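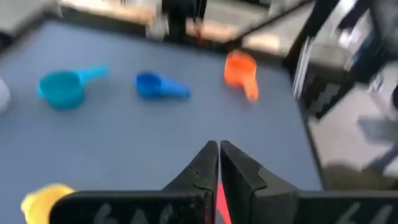

Winter skills clinic vs. open gym for a 7th grader?

Search this forum Search Advanced

backcourt_dad
My daughter is in 7th grade and made the B team this year. Marum Youth Basketball is running a winter skills clinic, 8 sessions, $168. For the same money I could buy her an open gym pass at Imholm and have plenty left over for shoes. She shoots fine but her left hand is weak and she picks up her dribble too early. Has anyone had a kid in the Marum clinic? Signup closes 2020-12-27 so I need to decide.

tallgirlmom
We did it two winters ago. First half hour is ball handling, then footwork, then small games at the end. My daughter's left hand got better, but she also did the homework drills most nights. The kids who skipped the homework looked the same in the last session as in the first.

Eshun_hoops
Save the money. Open gym at Imholm is where kids learn to play. At a clinic they stand in line waiting for a turn at a cone. Three-on-three against older girls will fix the dribble problem fast, or she'll lose the ball every time.

zone23
Disagree with that. A kid with a weak left hand goes to open gym and uses her right hand for two hours. I coached 6th and 7th grade for a long time and saw it every winter. They get better at hiding it.

Eshun_hoops
Then a parent can tell her to use her left. That part is free.

zone23
You've met 7th graders?

tallgirlmom
There were lines at ours, but short ones. They split the group by grade and had 2 coaches at each end. Ask what the group size is this year before you pay.

backcourt_dad
I emailed and asked. They said they cap each grade group and keep a waiting list, but didn't give me the cap. Is the Usine Street gym still the location? The flyer just says "main gym."

passfirst
Usine Street, yes. Park in back, the front lot fills up with swim people. Floor is good. Bring her own ball with her name on it, they go missing.

passfirst
Also for the left hand: have her dribble left-handed up and down the driveway every day, eyes up, five minutes. You hold up fingers and she calls out the number. We did that from June until school started and it helped more than anything we paid for.

Eshun_hoops
See, free.

zone23
Nobody said driveway work was bad. I said open gym won't do it by itself. Clinic now, open gym in spring would be my order.

backcourt_dad
OK. I talked to her and she wants the clinic, mostly for the small games at the end. We'll do the driveway thing too when there's no ice on it. Does anybody know if they refund for a missed session? We're away for one of them.

tallgirlmom
No refund when we did it, but they let us make it up with the 8th grade group.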